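Oiling a wooden table: is the yearly coat a myth?
Forum > Home and Garden > Furniture care

colleenb
The man in the Troltstead shop told me a wooden table needs oiling every August or it will crack. He also sold me a tin of Drodura, so forgive me for wondering. Mine has gone 39 months without a drop and looks fine.

montri_n
He's right about oil, wrong about the calendar. Put a drop of water on it. If it soaks in, oil it.
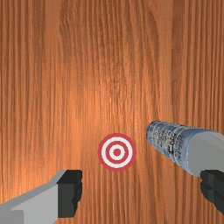
If it beads, leave it alone for another season. Two thin coats, wiped off properly, and keep the tin shut.

Gundier
Sorry, but the water test is nearly as daft. Water beads on wax, varnish and last night's chip fat. It tells you something is on the surface — not that the wood is "fed". Wood is dead. It doesn't eat.

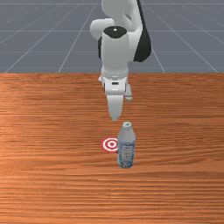 Water bottle and target on the wooden tabletop.

montri_n
Never said it eats. I've oiled mine for years and it hasn't cracked.

Gundier
And I haven't oiled mine, and it hasn't cracked either. Where does that leave us?

siEun
Cracks come from dry rooms and radiators, surely? My gran's table split in its first winter, oil and all. 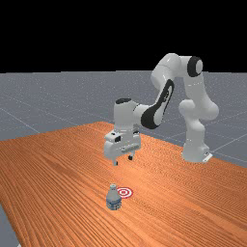

Table from the side, with the grain running at a slant.

colleenb
So the tin goes back, then. Does anyone know if they refund opened ones?

Gundier
I'd be amazed.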